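Ticket: head-cam policy drops cloth when hand shadow falls on runner
Project: Tindall bedroom tidy
Opened by: Pauline Bellamy
Opened: 6/12/26
Status: open, workaround in place
Priority: medium

Problem
Left hand closes early on light-coloured cloth. Only on the bed. Same cloth on the Dindby bench rig picks fine. Policy was trained on 981 teleop demos, 600 of them bench, rest in the bedroom. Success on the bed well below bench, see the results sheet, tab 2.

Setup
Two arm humanoid, both hands black, head cam only, no wrist cams. Task list is bag, clothes in basket, cloth. Bed runner is beige, daylight coming from the window side, so the left hand throws a soft shadow to its right on the runner.

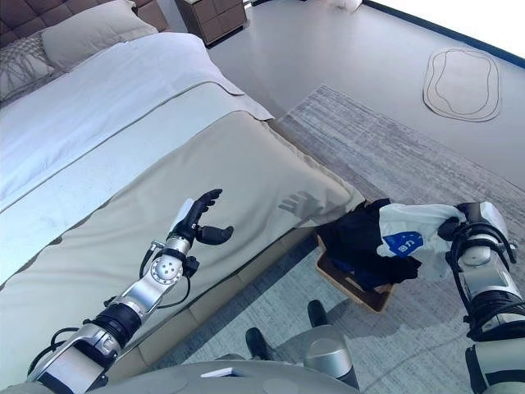
Bag step, right hand on the bag, left hand open over the runner. Note shadow.

What I tried

1. Recalibrated head cam to left wrist. Offset was tiny. No change.

2. Swapped in the Stolovetti depth filter. Worse if anything – it smooths the folds out flat and the hand comes in too high. Reverted.

3. Checked for a timing lag between arm state and video. Found 28 ms, constant. Corrected for it. Slightly smoother approach, same early close.

4. Masked the shadow by hand on 6 failed episodes and replayed them offline through the policy. Close command moved later in all 6. So the net is reading shadow edge as contact, or at least that's my best guess. On the bench the lights are diffuse and there is hardly any shadow, so it never had to learn the difference.

5. Same offline replay on bag episodes. No effect from masking. Makes sense, right hand does the bag and its shadow isn't over anything it has to pick.
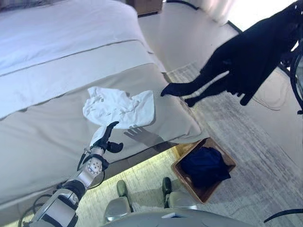 The cloth is the awkward one. Low corner, hand coming in from underneath, fingers and shadow both on the runner within a short distance of each other. If the policy closes before the thumb is past the fabric edge it pinches runner insted and the cloth stays put. Jondton group reported something like this for towels on a worktop but they had a wrist cam to fall back on.

Workaround
Hold the close command until the wrist height has been steady for a few steps. Ugly but it gets us through the evaluation. Flag is in the bedroom config, off by default. Do NOT turn it on for the bag step, it makes the right hand hesitate.

To do
– shadow augmentation: paste soft hand-shaped shadows onto the bench demos, random angle, retrain
– retrain control with no augmentation, same seed, or we can't claim anything in the write-up
– rerun bed eval with curtains as they are. Please don't change the lighting between the two runs
– log which way the shadow falls for each episode, we have been leaving that feild blank since July

Comment, Pauline
Augmented retrain is queued. Leaving the ticket open till both evals are back. If anyone wants the masked replays they're in the shared folder under shadow_check, the ones ending in b are the masked ones.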